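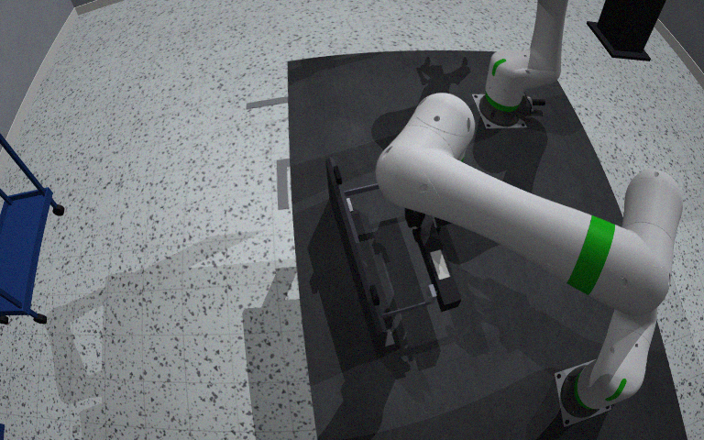
What is the Nendetska Cup? It is a knockout baseball competition for amateur clubs in the Grindport district, played each August.

Ties are decided over 9 innings. A club may register 3 guest players, none of whom may pitch in the final.
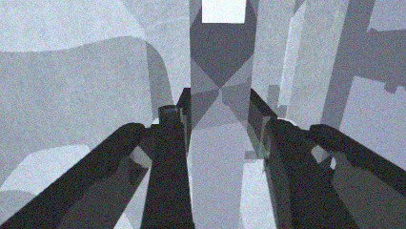
Yazzie Baseball Club has objected that the guest rule favours larger sides, and has asked for it to be dropped.

The final is held at Bustine Park, which holds 1000 spectators. The record for a first-round tie is 244,
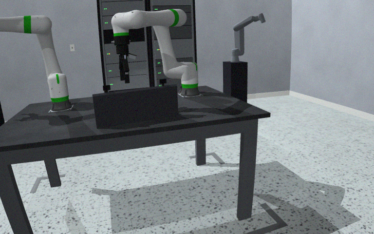
a figure well below the usual gate for the final. Entry is free until noon.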